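ok so the blue parts. thread because three people asked and I keep answering in replies

1/ it's a sorting board. white board, black outlines drawn on it, printed pieces that go on the outlines. pegs, a gear thing with a knob, a couple of cylinders. I designed the pieces, a friend's shop in Evstead lent me the printer time

2/ all blue because that was the spool. Troka had it on sale, big 300 yard one or whatever, I didn't read the label. was going to do every shape in a different color. did not

3/ first gear took forever. the knob kept coming off the disc. printed it flat, printed it upside down, printed it with a brim. the brim one held. filed the bottom for a whole evening and there was blue dust in my coffee

4/ infill for anyone who wants it: 30 percent on the pegs, solid on the knob. don't do the knob hollow. you will pinch it and it will go crunch

5/ outlines. ok the outlines are the part I'm picky about. they're a hair bigger than the piece so you get a thin black line all the way round when it's sitting right. if the line is fat on one side you're off. very satisfying, I've wasted hours on it

6/ marker bled on the first board btw. looked like a kid did it. second board I taped the edges and went slow. Rizvi paint pen, fine tip, let it dry overnight, DON'T touch it to check

7/ the clear plates were an afterthought. pegs fell over if you breathed near the table and I got sick of it. so now there's a clear square under them and you can still see the lines thru it

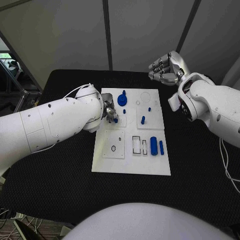
8/ also get a mat. I went thru two table setups before the black textured one. the old table was glossy and the board slid every time anything bumped it, plus glare off the plates in the afternoon. black mat fixed both

9/ peg sizes. I started with the small ones all identical and it was boring. then did a taller one with a rounded top and suddenly you have to think for a second about which goes where. more of that in the next version

10/ the cylinders are the easy ones. one fat one thin. people go for the fat one first every time – then they put the thin one in the fat one's outline and look at me like I moved it

11/ cost, since it's the other question. Brorneck wanted 795 for a set like this. seven hundred ninety five. mine came to 81 with the failed prints and the pen and the second board. I am not a patient person but I am that patient

12/ things I'd change: rounder edges on the pegs, the corners are kinda sharp. thicker board, mine has a tiny bow in it that only I can see. and a box!! they live in a bread bag right now and I have stepped on one peg already, barefoot, 6am

13/ files: yes I'll post them. need to clean up the gear first, there's a leftover layer in there called "gear FINAL no" and I don't want anyone seeing that. aiming for August

14/ no I'm not selling sets. I have one spool left and a day job. print them! any color! if somebody does the gear in orange pls send me a pic

15/ forgot – scale your prints at 100, don't let the slicer fit to bed. ask me how I got a cylinder the size of a soup can

16/ ok going to go sand pegs. will answer the nozzle questions tomorow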